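Des nouvelles de la cellule de Prandthorpe

Bon, je vous avais promis un mot sur le réglage de la cellule de transvasement, alors je m'y colle ! Depuis mercredi, je reprends toute la séquence « boîte vers tube » avec Zuzana Dvořáček, et on avance bien mieux qu'en juin. Le gros morceau, c'est l'angle : le tube reste debout dans la pince pendant qu'on incline la boîte au-dessus, et il faut un filet mince, sans à-coups.

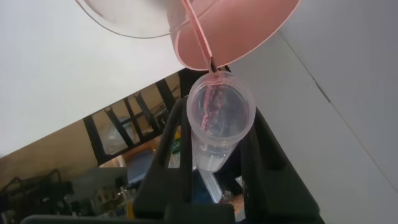

J'avais d'abord serré les doigts trop fort (mea culpa), et le tube pivotait de 2 degrés à chaque prise. On a baissé la consigne, refait le zéro du poignet, puis relancé le programme 627 au ralenti. Brock McIntyre voulait passer tout de suite à pleine vitesse, on l'a fait patienter !

Côté entretien, la règle ne change pas : tous les 300 cycles, on ouvre la pince en grand et on brosse les stries des doigts à sec, puis un coup de chiffon sur les bords. Comptez 15 minutes, pas plus.

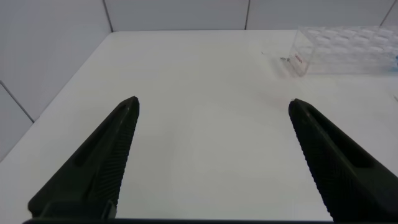
Et pensez à refaire la prise d'origine après le nettoyage, même si l'écran ne réclame rien. Je l'ai sautée une fois, j'ai perdu ma matinée à chercher un décalage. La fiche à jour est dans le classeur Vetar, avec les nouvelles valeurs de serrage, et Zuzana prend vos remarques jusqu'à la mise à jour du programme.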